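**Clause 6**

The procedure ran to 134 clauses, and Nattawut Rattanakul had written all but one of them. Clause 6 had come from the Gavden office before he was hired. It read: *The operator shall not close on an object the operator cannot name.*

He had flagged it for removal in February. His note in the margin said that naming was not a measurable condition and could not be audited. Allik, who approved revisions, had returned the draft with every change accepted but that one.

So on the morning of the audit the clause was still in force, and Nattawut sat on a stool behind the yellow line with the checklist on his knee. Rojanasak had the gripper. Jukska was on resets and kept the log.

"Object," said Jukska.

"Cup," said Rojanasak.

"The object list says toy."

Rojanasak held the fingers open, well short of it. Clause 9 required that the jaws stay at full width until the object had been called and the call repeated back. The call had been made. It had not been repeated back, so the jaws stayed where they were.

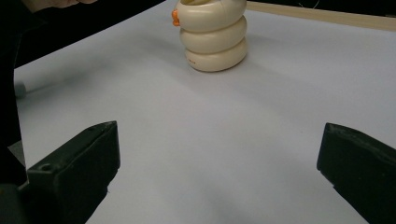

"It has a beak," said Jukska. "I'd have called it a duck."

Nattawut looked through the checklist for guidance. There was a box for *Object called* and a box for *Call repeated*. There was no box for a disagreement. He wrote a small note beside the second box and left both of them blank.

"What is the practice when this comes up?" he asked.

"We stop," said Rojanasak.

"For how long?"

"Until we agree."

"And if you don't?"

"Then it goes off the table and we do the next one. Allik gets the form."

He asked to see the forms. Jukska brought the binder over from the shelf. The site had logged 1000 runs under the current revision, and in that period nine forms had been filed under Clause 6. He read them in order. The first concerned a folded cloth that one operator had taken for a sponge. Sponges had their own closing force in the table at the back of the procedure, and the cloth had a different one. The fourth concerned a glass jar listed as plastic. In each case the work had stopped with the jaws open, someone had walked to the store cupboard and checked, and the object list had been corrected the same day.

The ninth form was in different handwriting. Under *Object* the operator had written *unknown*. Under *Action taken*, *did not close*. Under *Outcome* there was a ruled line, and Allik's initials at the end of it.

"What was this one?" he asked.

"We never found out," said Jukska. "It was in the tray with the others. Somebody from upstairs came and took it back."

Nattawut closed the binder. He asked them to continue from the point where they had stopped, and to run the next layout as they would on any other shift.

"Object," said Jukska.

"Brush. And the cup."

"One at a time, please."

"Brush."

"Brush," said Jukska, and wrote it down. "Which do you want first?"

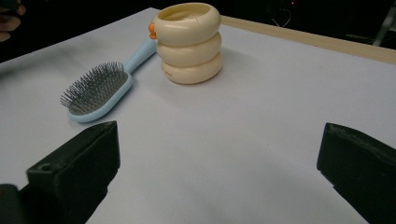 Clause 41 covered objects placed close together. The operator was to approach from the clearer side, and a second object was to be treated as an obstacle until its own call had been made. He had been pleased with that clause when he wrote it. He saw now that it depended on Clause 6 in two places. With no agreed name, the second object had no call, and with no call it could never stop being an obstacle. He had cross-referenced everything in the document except the clause he meant to delete.

He turned to the object list and found the line that said *toy, stacked, cream*. He struck out the first word with a single line, as the records clause required.

"For the purposes of the list," he said, "what does it do?"

Rojanasak thought about it. "It's open at the top. You could put a pen in it."

"Jukska?"

"I can live with cup."

He wrote *cup*, and his initials, and the date, 5 April 2026.

"Object," said Jukska.

"Cup."

"Cup."

Nattawut ticked both boxes. Then he went back to his margin note from February, ruled it through, and asked them to wait while he found the next page.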